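Fleddale flood

The Fleddale flood was a river flood that struck the mill town of Fleddale and the farmland downstream of it one February, after 3 days of rain on frozen ground. The Jiler River left its banks above the town, crossed the rail yard and filled the lower streets to the height of the door handles. No deaths were recorded. It remains the highest flood measured at the Stedach bridge gauge.

Background

Fleddale stands on a bend of the Jiler, with its older streets on the inside of the bend and its newer ones on the hill behind. The lower town was built on fill from the railroad cut and had flooded before, usually in spring and seldom above the curbs. A levee protected the west side. The east side had no levee, only the raised bed of the rail line, which most residents treated as one.

The ground that winter was frozen hard, and the creeks feeding the Jiler were partly blocked with ice. When the rain began, little of it soaked in.

Course of the flood

Water was first reported on Stedach Road shortly after midnight. By 4 a.m. it had gone through the culvert under the rail line and was backing up into the storm drains, so that several blocks flooded from the street grates before the river itself arrived. The power substation was shut down at 5:30 a.m., and the town's phone exchange failed within the hour.

The rail bed gave way in two places later that morning. Most of the damage dates from this point. Houses on the east side took in water quickly, and many people who had stayed to move furniture upstairs had to be taken off porches and garage roofs by boat.

The order to leave covered 3498 residents. Compliance was uneven. On the west side most households left by car before daylight, but on the east side the sirens were out of order and word was passed from door to door.
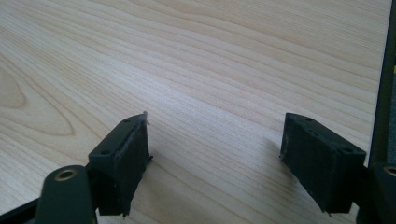 One east side resident told the county hearing that the deputies had come up the street at the right time but were telling people to drive out by Stedach Road, which by then was under water, and that her family had turned back and walked up the hill instead. Similar complaints were made by others, and the hearing report accepted that the printed evacuation map was out of date.

Shelter and relief

The high school on the hill was opened as a shelter and held 500 people on the first night. A second shelter at the Nguyen Warehouse, a former produce store on the upper road, took in those arriving from the farms. Drinking water was trucked in until the treatment plant was back in service.

Livestock losses were heavy on the bottomland. Farmers had moved some cattle to the rail embankment, which was the nearest high ground, and these animals were lost when it failed.

Aftermath

The county listed 1000 buildings as damaged. The blocks nearest the river were bought out and cleared over the following years, and the land is now used as ball fields and a parking lot. The rail line was rebuilt on a wider bed with larger culverts – the work was paid for jointly by the county and the railroad, after a long dispute over who had been responsible for clearing the old ones.

A levee for the east side was proposed twice and rejected both times on cost. The sirens were replaced, and evacuation routes were redrawn to avoid Stedach Road. The high-water mark is painted on the north pier of the bridge.

See also: Jiler River; Stedach bridge

Last updated: February

Contact the editors | Copyright, all rights reserved | Back to top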